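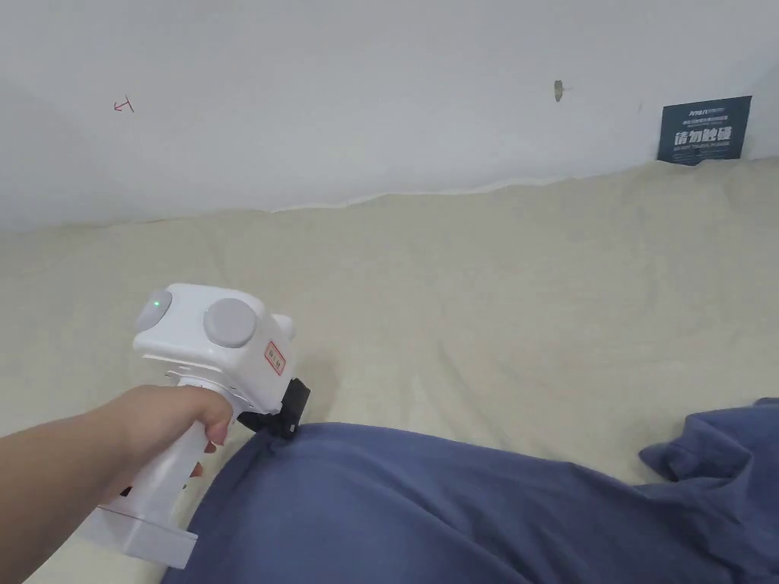
Drokbridge wanted to know, at the end of my last post, whether a club that spends its evenings teaching a gripper to deal with one blue garment is still entitled to call itself a robotics club. "In my day we had things that drove into walls," the comment went on, and then there was a paragraph on tire sizes that I have read twice and still don't follow.

I'll take the question first. Yes, we're entitled. We have a sign-up sheet and everything.

I do understand the disappointment. When I joined the Stellismont evening club I also pictured something with wheels, or at least something that beeped. The project we voted for in March was "tidy the bed." It beat "sort the recycling" by 2 votes, and I was one of them, so I have no one to complain to. The idea was to record people doing the job by hand with the grippers, over and over, until we had enough good runs to train a model on, and then let an arm have a go. The arm belongs to a later chapter. At present we're all still the arm.

What I hadn't considered is how much of my life I've spent handling cloth without having a single thought about it. You pick up a shirt. You know where the shirt is, more or less, and your fingers sort out the rest. Now hold a gripper by its handle, give yourself two stiff tips where you used to have a hand, and try to find the hem. There is no hem. There is only blue. I went in confident, as somebody who has been dressing himself since childhood, and my first run took so long that the person waiting behind me went and got a sandwich.

Our task sheet is short. I'll copy it in for anyone who wants to try something like it:

Start with the garment in a heap, a new heap every time.
Find an edge or corner and pinch it.
Lift, pull it out flat, let go.
Repeat until you could tell a stranger which way up it is.
Fold in half, fold in half again, stop.
If you drop it, carry on. If you drop it on the floor, the run is void.

The fourth line has caused more arguments than the rest put together. We tried it as "until flat," but flat turned out to be a matter of upbringing. One faction would smooth out every last wrinkle and use up the whole evening. The other faction (mine) held that a wrinkle is a private matter between the garment and its owner. The stranger test was the compromise, and it works well enough that I've started using it at home, to no one's great delight.

The heap line matters too. In the first week we all made the same heap without meaning to, a polite little mound with a sleeve sticking out, like a gift. Anything trained on that would have learned to expect a sleeve. So now the next person in line makes the heap for you, and people have become quite mean about it. There's a way of twisting the thing while you drop it that hides every edge you'd want. I won't say who perfected it, though I'm told it's the best work I've done for the club.

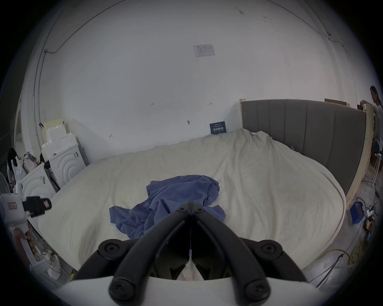

The bed, from the gripper's side of things.

We set ourselves a target of 84 clean runs before touching any training code. By the end of the second session we had 21 that everybody agreed on, and then we watched them all back and threw out 14. I'd like to say this was rigor. Mostly it was the sight of our own mistakes played at normal speed. In one of mine I pinch the sheet along with the garment and then spend a good long while politely trying to fold the bed.

That left seven. Seven is a perfectly good number for samurai and a poor one for machine learning.

So we changed how we work, and this is the part that might be useful to someone. First, no talking to the person on the gripper. It sounds unfriendly, and it is, but every "left a bit" was showing up as a little hesitation in the recording, and we didn't want a model that pauses to be told things. Second, you get one practice go that doesn't count. Third, you hand over after three runs even if you're having a wonderful time. People get sloppy on the fourth, or worse, they get stylish. We had one member doing a sort of flick at the end of each fold, very elegant, which nobody else could copy and which would have confused the poor model for weeks.

Then there's speed. Everyone starts too fast. Your own hand can grab at cloth and correct itself on the way, but with the gripper you're committed, and if you come in at a rush you close on air, or on the mattress, and the garment sits there looking smug. The people who do best come in low, touch down, stop for a moment, and only then squeeze. I've tried explaining this to newcomers by comparing it to picking up a sleeping cat. Two of them told me they would never pick up a sleeping cat, so I'm looking for another comparison.

Squeezing is its own subject. Close too near the top of a fold and it slides out as you lift. Go too deep and you've got four layers, and all four come along together, and you've moved your heap six inches sideways and learned nothing. Two layers is what you want for the fold and one for the flattening, and telling one from two by eye is a skill I'd never have listed on a form before now. I'm thinking of adding it.

We had an email from the club over in Grarkirstead, who are doing towels. Towels! Four corners, all of them where you'd expect, and enough body in the fabric to hold still while you think. They report excellent progress. I've written back to congratulate them and I believe the tone was fine.

They did ask a fair question, which was how we plan to score the model once it exists. Our plan so far is to have it do the same task sheet as the rest of us, mean heaps included, and have someone who wasn't watching look at the result and say which way up it is. If it can manage that it's in the club. It will also have to take its turn making heaps, and I look forward to seeing what it comes up with.

Back to Drokbridge, who did end on a kinder note and asked whether there was any room for wheels further down the line. There is, possibly. Somebody has suggested that the arm could go on a cart so it can get to the far side of the bed, which none of us can reach without leaning over and squashing the thing we just flattened. The cart is currently a drawing. It's a nice drawing, with arrows. The wheels look small to me, but I'm sure I'll be told what size they should be.

Next session we start at 7 p.m. and the goal is thirty runs without a void. Bring something to eat, keep it well away from the sheet, and if you're making my heap, please remember that I was new once too.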